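Unit 2: Interior Paint Films — Sheen, Burnish and Cleanability
Course handout, Building Maintenance Fundamentals
Prepared by Frauke Wegener; revised by Hendrik Coppens, 4 Jan 2023

Filed under: Coatings / Course notes / Semester reading

2.1 Scope

These notes deal with waterborne acrylic and vinyl acrylic wall paints applied to set plaster, plasterboard and previously painted masonry. Solvent-borne enamels are treated in Unit 3. Ceilings are excluded, as they are seldom touched and are normally repainted for reasons of staining or yellowing.

Students should already be familiar with the terms binder, pigment, extender, coalescent and film thickness from Unit 1.

2.2 Pigment volume concentration

The pigment volume concentration (PVC) is the volume of pigment and extender divided by the total volume of pigment, extender and binder in the dry film. Air is left out of the calculation.

At low PVC the particles are fully surrounded by binder. The film is continuous, the surface is smooth at the scale of visible light, and sheen is high. As PVC rises, particles begin to break the surface and scatter light, and the film looks flatter. At the critical pigment volume concentration (CPVC) there is only just enough binder to fill the spaces between packed particles. Past that point voids appear in the film.

Several properties change sharply at CPVC:

Porosity increases. Liquids are drawn into the film and stains become difficult to remove.

Scrub resistance falls. Particles are weakly held and come away under light abrasion.

Dry hiding improves, because the air voids scatter light. Part of this gain is lost when the film is wetted.

Tensile strength drops, and the film becomes more prone to chalking when rubbed.

Cheap flat paints are often formulated near or above CPVC. Premium flat paints sit below it and obtain their low sheen from coarse matting agents held in a well-bound film. The two can look identical on the day of application. They behave very differently under a damp sponge.

2.3 Sheen levels

Sheen is measured as specular reflectance at a stated angle. For wall paints the readings at 60 and 85 degrees are both useful. A paint that reads flat at 60 degrees can show a noticeable shine at 85 degrees, and this is what an occupant sees when looking along a corridor towards a window.

Trade names for sheen (flat, matt, low sheen, eggshell, satin) aren't consistent between manufacturers. A specification should give a gloss range and an angle. A colour chip alone doesn't define sheen, and touch-up with the same colour in a different sheen will be visible even where the tint match is exact.

2.4 Burnishing

Burnishing is the local increase in sheen caused by rubbing. The high points of the matt surface are flattened or polished, and the area reflects more light at low angles. No material needs to be added to or removed from the wall in any quantity. Burnished patches are most obvious on deep colours and under side lighting.

Burnishing can't be washed off. Repeated cleaning makes it worse. Where it is judged unacceptable, the remedy is to repaint the wall from corner to corner.

2.5 Marks, transfer and damage

It is useful to sort defects on an occupied wall into three classes before choosing a treatment.

Class A: deposited material. Something has transferred onto the film: rubber, pencil, grease from hands, plastic from a passing object. The film beneath is intact. Treatment is cleaning.

Class B: surface alteration. The film is intact but its texture has changed. Burnishing belongs here, as does swelling or softening caused by an unsuitable cleaning agent. Treatment is repainting or acceptance.

Class C: loss of film. Paint has been scraped or chipped away and the undercoat or substrate may be exposed. Treatment is filling where required, spot priming, and at least one full coat to a natural break.
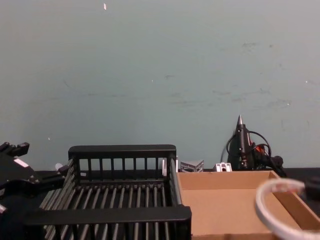
Classification by eye is only provisional. The height and direction of marks give an indication of probable cause, and inspection should start with those. On the pale grey-blue wall behind the black tabletop, the smudges and scrapes run roughly horizontally, with darker smears grouped towards the right; a horizontal trend of this kind would usually prompt a check for sideways contact. The small white flecks need a different check. A fleck can be a chip through to a lighter layer, a spot of another paint, or loose matter sitting on the film, and viewing from a distance doesn't separate the three. A fingernail or plastic scraper under raking light normally will.

2.6 Cleaning sequence

Begin with the least aggressive method and stop when the result is acceptable.

1. Dry microfibre cloth, light pressure, one direction.
2. Cloth dampened with clean water. Wring well.
3. Neutral detergent at the maker's dilution, followed by a clean water wipe.
4. Soft white eraser, for rubber and pencil only, after a trial in a concealed area.

Melamine foam is abrasive and will raise the sheen of most flat paints within a few strokes. It isn't permitted in the practical.

New waterborne films shouldn't be washed until they have cured. For this course the minimum is 14 days from the final coat, extended to 29 days in cold or humid conditions.

2.7 Worked case: Hartley

The Hartley building was painted throughout in a flat vinyl acrylic above CPVC. Wall marks in the ground floor corridor were first treated with detergent and a kitchen scourer. Class A marks were removed, but each was replaced by a pale, slightly porous halo where pigment had been rubbed out. Subsequent handling soiled the halos faster than the surrounding paint.

The corridor was sealed with a penetrating acrylic primer and recoated in a low sheen acrylic below CPVC. A chair rail was fitted at the same time. The upper walls were left in the original flat and have needed no further work.

Note the order of operations. Had the low sheen paint been applied directly over the porous film, binder would have been drawn into the old coating and the finish would have dried patchy — a fault often blamed on the roller.

2.8 Preparation for the practical

Each student will prepare one Greltov test panel in flat and one in low sheen, scrub both to 1000 cycles, and record gloss at 60 and 85 degrees before and after. Bring the Unit 1 film thickness sheets. Results are entered in the shared table before leaving the laboratory.

Related notes
Unit 1: Binders and film formation
Unit 3: Solvent-borne enamels on trim and doors
Reading raking light: the Zorncombe survey
Dreltomlow panel store: access and booking

Contact the course office | Copyright Building Maintenance Fundamentals | Back to top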